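Potoroos at Grorbridge

9 July 2020

I went back to the reserve at Grorbridge to look for long-nosed potoroos. A potoroo is a small relative of the kangaroo, the size of a rabbit, with a pointed face and a tail it uses to carry nesting grass. I had tried once before, in February, and saw only diggings.

The diggings are easy to find once you know them. They are small cone-shaped holes under the ferns, where the animal has been after underground fungi. The fungi need it too, as the spores pass through and get spread around the forest.

I parked at the Kinnear gate and walked 4 kilometers in before dusk. After 30 minutes of sitting still one came out by a log, dug, ate with its front paws and went back in. A second stayed in the ferns.
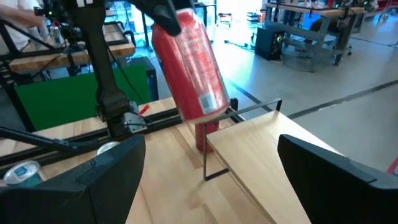 Potoroos stick to thick cover because foxes and cats take them in the open. Litter doesn't help either, and people leave it by the track. A red drink can, silver on the bottom rim, is easy enough to carry home again. I plan to try the Prelport side next, where the ferns are thicker.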